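Chapter 6
The Box on the Table: Packing, Padding, and What Gets Left Behind

Most books on workroom practice begin with the tools. I doubt that tools are where the trouble starts. Walk into any shared room at the end of a long project and look at the tables first. There will be a box with its flaps up and the packing still in it, and somebody will tell you it is "being kept in case."

In case of what? At Galtley, where I ran the stores for 2 years, we kept 200 empty boxes against returns. We sent back six items. The other boxes held crumpled padding, and they took the shelf we needed for parts. I have heard the same defense at Brumwood and at Pinheiro, and I have yet to see figures behind it.

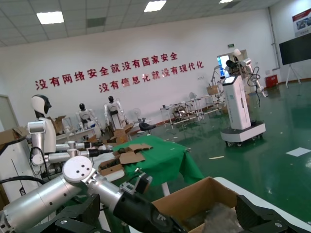
Tươi Vi objects that an opened box is still a working object, and that a room which throws out its cardboard in the morning will be buying more by the afternoon. She would flatten what is clean, keep the padding in one place, and leave the rest alone until January.

I accept part of this. Flattened cardboard protects a cloth or a tabletop well enough, and gray plastic padding can be used again if it hasn't torn. What I don't accept is the idea that storage costs nothing. A box on a workbench takes up bench. A box on top of a shelf has to be lifted down by a person, usually one holding something else.

This chapter asks you to test the claim in your own room. Section 6.1 deals with open boxes, Section 6.2 with loose padding and small parts in trays. Bring a marker. Write on each flap the day the box was opened, and be suspicious of any box without a mark.

Filed under: Workrooms & Storage > Packing Materials

Comments

gridau_reader: We tried the marker thing. Now we have old boxes with writing on them.

M.: Does 6.2 cover paper padding too? Ours is all paper.

benchside: Still keeping mine.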